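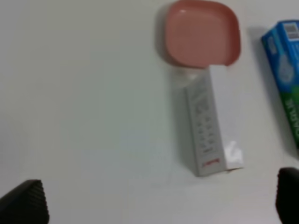 Fig. 1. Plate and cartons on the table. The print on the white carton is too small to read at this size.

Household Sorting, Unit 3: Packages and loose things
Notes for the Danerport course, afternoon group

In this unit we look at things that do not belong to one room. A plate goes to the kitchen, this is easy. A carton is more difficult, for we must read it first. Please turn each carton so that its largest printed side is facing you.

Toys are treated separately. A toy vegetable has the shape of food, but on your sheet it goes under "play" and never under "kitchen".

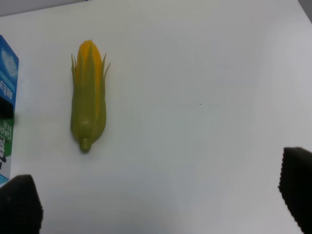
Po-yen Shih objected to this rule when we used it in February: in a home with small children the toy corn lives in the kitchen drawer, so the sheet should ask where a thing is used. I find the objection fair. You may write both places, with the main one first.

For toothpaste, write "bathroom" also when it is still in its box. Copy the brand name as it is printed. If the other text is in a language you do not read, leave the line open and ask Arturo Morelli.
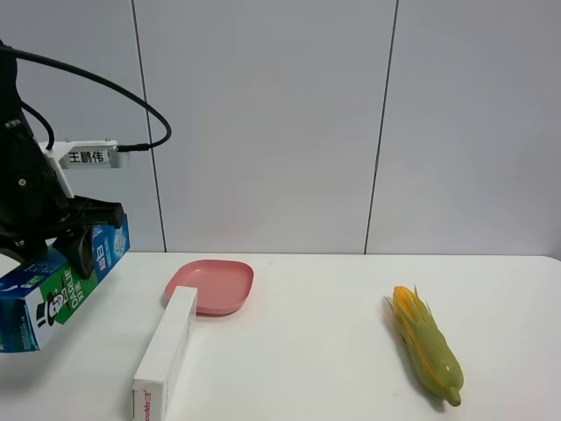
Fig. 3. Toothpaste box, brand name DARLIE, with the pink plate on the table.

For next time: read Pellegrini, chapter 9, and bring your sheet with one package from your own home.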